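The Simulated City Is Too Easy on Our Planners

30 July 2022

Every few months a company sends me a number. The latest came from Grabner, which says its sidewalk delivery software has finished 2466 simulated trips without touching a pedestrian. I believe them. I just don't know what I'm supposed to do with it.

I have spent a good part of my working life on motion planning for small wheeled machines, and I have used simulation for nearly all of it. I would not go back. In January a team I was advising changed one cost term in its planner, ran 200 routes overnight, and found a bad turning habit by breakfast. Finding it with hardware would have taken weeks and probably a bent axle. So this is no complaint about the tool. My complaint is about the way its results get passed around, with the city they came from left out of the sentence.

The city matters a great deal. Look at the sort of place where these trips happen. 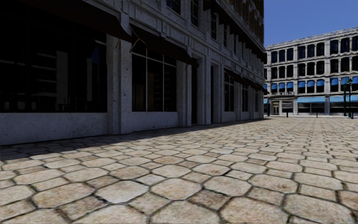
Stone paving and shaded storefronts in a simulated downtown plaza.

I think it's handsome work, and I mean that. Somebody cared about the joints between those stones. But a planner doesn't drive on a picture of a joint. It drives on whatever the physics engine has been told is there, and in many of the setups I've been shown, that is a flat plane with one friction value. The camera sees a thousand edges and the wheels feel none of them. If you train perception and control together in a world like that, you may be teaching the system that texture on the ground can be safely ignored. Then you ship it to Zunholm, where the old cobbles will stop a small front wheel dead.

Shadows are the same story. A crisp shadow on sunlit stone is a fair test for a segmentation model, and I'm glad when people include one. I'd be gladder to see the same corner at twenty sun angles, under cloud, and with a film of dust on the lens. Ask for that and you often hear that it's on the roadmap.

Street crossings bother me more. The usual score for a crossing is whether the agent reached the other curb and how long it took. 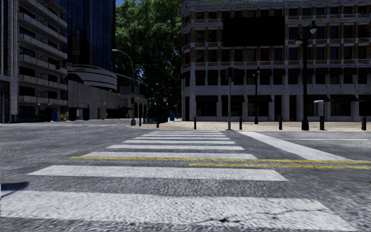 That score says nothing about whether the software understood the road. An agent can follow the white stripes to the far side because stripes have always led to the far side. Does it know what a yellow line running through a crosswalk means for its path? Does it treat a worn stripe as a stripe? You can find out, and cheaply: move the paint, fade it, take it away, and run the route again. Brastalach, a small tooling outfit, built a set of 219 such altered crossings and published the failures along with the passes. I trust their tables more than any highlight reel, and their tables are ugly.

Pokport went the other way. Its latest report gives more than 2000 runs, one success rate, and no list of what was varied between them. If the starting point shifted by a foot each time and everything else stayed put, that is closer to one run than to 2000.

I'd settle for a dull fix. Print the conditions next to the rate. Say what the ground was made of as far as the wheels were concerned, how much delay and noise the sensors had, and who else was moving on the street and by what rules. Include the routes that were thrown out, and why. Until a report has that page in it, I'll keep reading the success rate as a fact about the simulator.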